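Telter Tenants' Group Doubts Laundry Savings Claim, Asks to See the Numbers

Group says Grekik's cold wash program for shared laundry rooms has not been shown to save renters anything

TELTER, 1 Mar 2019 -- The Telter Tenants' Group today asked Grekik, the company that runs the shared laundry rooms in the Dubey buildings, to publish the figures behind its claim that a switch to cold-only washing has cut costs for renters. The group has been asking since September. So far it has received a brochure.

Grekik switched the machines in all four Dubey buildings to cold-only cycles last fall and announced that households would see "real and lasting savings." The price of a wash did not change. The price of a dry went up. The group would like to know where the savings are, and who has them.

"We are told the program is a success, and we are told this by the people selling the program," said Els Hendriks, who speaks for the group. "Maybe it is a success. Cold water is cheaper than hot water, I don't dispute that. But the renter pays the same to put a load in, and then has to run half of it again."

The company's brochure says that 164 households took part in a survey and that most were satisfied. It does not say what they were asked. Several members of the group remember a card at the laundry room door with one question on it, which was whether they cared about saving energy. Most people will say yes to that. It is hard to see how a yes becomes a vote for cold-only machines.

The brochure also says cold washing makes clothes last longer. This may well be true for bright colors and printed T-shirts, where hot water and a long tumble are hard on both the dye and the lettering. It is less clear for towels, sheets, work clothes and anything a baby has worn. The brochure treats all of these as one thing called "garments." 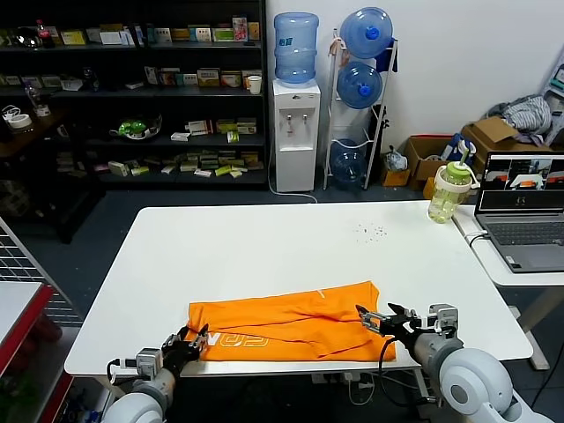

Els Hendriks said that she had no complaint about how her shirts came out, and that if the whole building wore nothing but T-shirts there would be very little to argue over. Her complaint was with the bed linen, she said, and with being told she must be using the wrong detergent.

The detergent is a subject of its own. Notices put up in the laundry rooms recommend Gukirix, a liquid made for cold water and sold from a machine on the wall next to the dryers. A single dose there costs more than a single dose of an ordinary detergent bought by the bottle. Grekik has not answered the group's question about whether it earns anything on each sale. A simple no would have taken less time than the reply the group did get, which ran to two pages and covered the history of the product.

The group has been offered a meeting, and will attend. It has been offered meetings before. At the last one, Grekik showed a slide that said the program saved "up to 1,000" hot loads a month across the four buildings. The words "up to" were not explained, and the slide was not among the papers handed out afterward.

The Telter Tenants' Group is asking for the following:

The water and power bills for the laundry rooms for the year before the switch and the months since.

The full text of the survey, with the answers.

At least one machine in each building with a warm cycle, at the old price, while the bills are being looked at.

A plain statement on who is paid when a dose of Gukirix is sold.

The group has not taken a position against cold washing. Some members wash cold at home and did so before they moved in. If the bills show a saving, the group will ask that it be passed on in the price of a wash, and it will say publicly that the saving is there. Until then it asks renters to treat the word "savings" on the laundry room posters with some care -- and to keep their receipts.

About the Telter Tenants' Group

The Telter Tenants' Group is made up of some 200 renters in the four Dubey buildings. It takes no money from landlords or suppliers. Dues are paid once a year.

Contact: Els Hendriks, Telter Tenants' Group. Messages may be left at the Dubey front office and are answered within 30 days, in most cases much sooner.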